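Travik responds to online claims about the end of Niltimico

For immediate release

Travik, the company behind the television drama Niltimico, has read the reports that the programme has been cancelled, that its lead cast has walked out and that a finished final episode is being kept in a vault. It has yet to see anything resembling evidence for them.

The claims began in January with one post on a fan message board. The person who wrote it said they had heard the news from someone who had heard it on set. There was no filming on the day in question. By teatime the post had been copied to 30 entertainment websites. Only 2 of them contacted our press office before publishing, and one of those ran its story before we could reply.

Niltimico has not been cancelled. Nor has it been renewed, and we would ask the same websites to resist printing that tomorrow. The broadcaster will make its decision in its own time, as it has after every previous series. 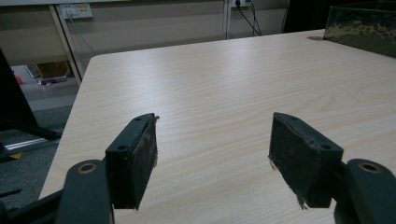
The supposed walkout deserves even less patience. Every member of the main cast remains under contract. An "insider" quoted at length described a shouting match in the canteen at our Khurana studios. Khurana has no canteen. Cast and crew eat from a van in the car park, and the van's owner tells us he heard no shouting apart from the usual complaints about the chips.

As for the secret episode, a seller on an auction site has been offering what is said to be the script, at a price of £282. We bought a copy. It is 40 pages long, calls the main character by the wrong surname in three places and ends with a wedding between two people who were killed off in the first series. Readers may draw their own conclusions, and may wish to keep their money.

We are also aware of a statement shared under the name of Wirik, our distribution partner, which appears to confirm all of the above. Wirik did not issue it. The company's name is misspelt in the second line.

Travik does not normally comment on gossip and doubts that this release will put a stop to it. Past experience suggests that a denial is simply treated as further proof. We have asked for six articles to be corrected. One has been, in small type, underneath a headline that still says the opposite.

Press enquiries should be sent to the Travik press office, which is open from 9am to 5.30pm and does answer its telephone.

Ends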